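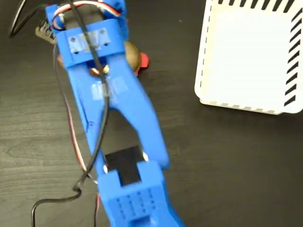 *2 min read*

**Ticket 309: gripper closes early, then denies it**
Opened by Joonas Salminen, 10 April 2020
Component: Hilo (grasp controller)
Status: open again

**Symptom.** Hilo reports "grasp complete" while the jaws are still short of the target. The planner believes it, lifts, and carries a parcel of air to the drop point with great care. 23 of the last 100 runs ended this way. The log calls all of them a success.

**Tried so far**

- Restarted Hilo. It came back refreshed and equally wrong.
- Swapped the servo lead. No change.
- Put the closing speed down to the old Resness defaults. Same fault, only now you have time to make tea.
- Replayed the logs with the camera node switched off. Fault still there, so perception is off the hook, and I owe Kauko an apology.

**Joonas:** The position error drops under the threshold for a single tick and the state machine takes that as contact. One tick! I've had longer relationships with lifts.

```
[grasp] state=CLOSING err=0.041
[grasp] state=CLOSING err=0.009
[grasp] state=HOLD err=0.038
[plan] lift requested
```

**Kauko Eskola:** Apology accepted. The threshold came over from the Banis branch, where somebody filtered the signal first. We took the number and left the filter behind. Can you ask for five ticks in a row before HOLD, and check the motor current as well?
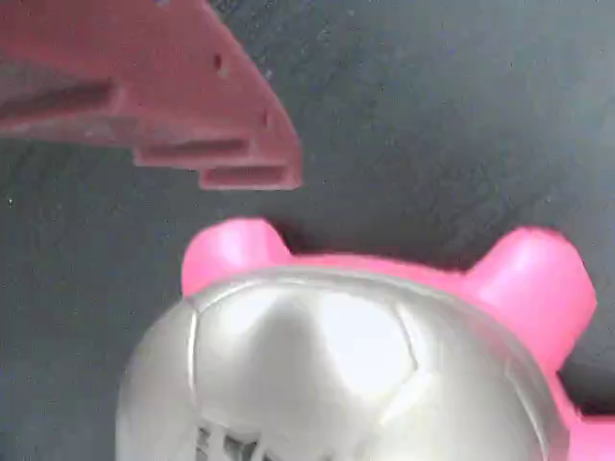 **Joonas:** Five ticks is in, current check is in. The early HOLD has gone from the replays. Shiny, rounded things are still a worry, as the planner picks its approach point from the depth map and the depth map has opinions about reflections. I'd like that on a separate ticket before it moves in here.

**Kauko:** Open one and give it to me. Leave this one open until you've done another 100 on the arm with the Manninen config, and please stop logging "success" before the lift check.

**Joonas:** Renamed it to "probably". Will change it to something grown-up before the merge.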